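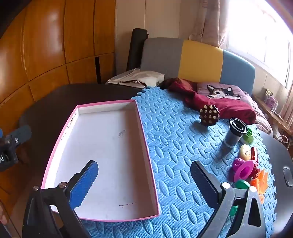
Robot hands: what are they, and can you try one?

Quick answer, yes! The Clirnari Hand Kit is made for kids 8 and up. No motor needed. You squeeze, the two fingers close. Let go, they open. Easy.

Why the ribs on the finger pads? Grip. Same idea as the bottom of your sneakers. Smooth fingers slip, bumpy ones hold on beter.

Start with big toys. Then round ones (harder!!). An egg shape is the meanest, it rolls off. Go slow.

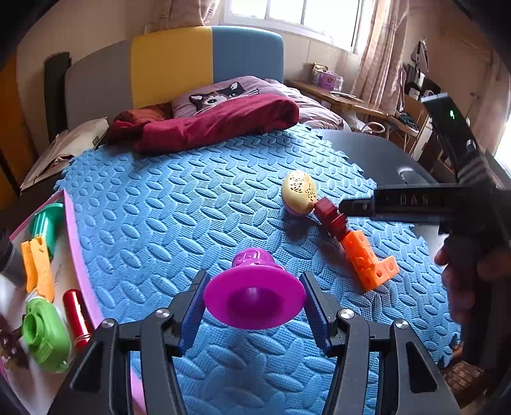

Got it! One pad on each side of the purple toy.

Real robots learn this stuff by practice too. Lots. Tanvir Munshi, who tests kits for us, did 300 pickups and dropped nearly 200 of them. So dont worry if you drop some.

What's in the kit: two fingers, one handle, 10 cards with games on them. Small screws, so ask a grown-up to help build it.

Next time: the Jondov arm.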